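Search this site Go

Tuesday at Pandix: shopping for grippers

I drove out to the Pandix open day with a notebook, a too-big coffee and one job – find out what it would cost us to add hand-held grippers to next year's equipment plan. (Our shop packs gift bags, so anything that can handle soft stuff gets my attention!)

Khalil Nimri met me at the door and walked me straight past the big arms to the benches at the back, where people were trying out the hand-held ones. I could have stayed there all day. They let you have a go yourself, and I was terrible at it for the first 3 tries and then weirdly proud of myself.

Then came the money talk. Mark Anthony Baluyot does the quotes, and he was very patient with me. His advice was to split the budget into the tools, the spare finger pads and the staff hours, and to put real numbers on the hours before looking at anything else. He figures 90 hours of practice for a team of four, spread over the first month. I had written down zero. Oops.

I also got prices on the Mudwood bench, which I liked a lot, and the Michailidis one, which is nicer but takes 44 days to ship. If we want it set up by April we'd have to order pretty much as soon as the budget is signed, and I know how our budget meetings go. The Mudwood is probably our bench.

One thing I'd ask for if you go: bring your own product. I spent the last part of the afternoon on bags and snacks, and it told me more than the brochure did. Fabric bunches up, ribbon goes wherever it likes, and you want to know how your people feel about that before you pay for a second pair.
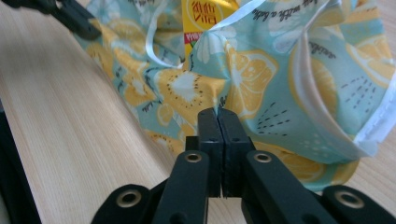

Should spare finger pads go in the first order?
Put one extra set per gripper in the first order, and budget the rest as a yearly supply cost.

Related items
Grerkanard trade fair: my notes
Renting or buying a packing bench
What I forgot in last year's equipment budget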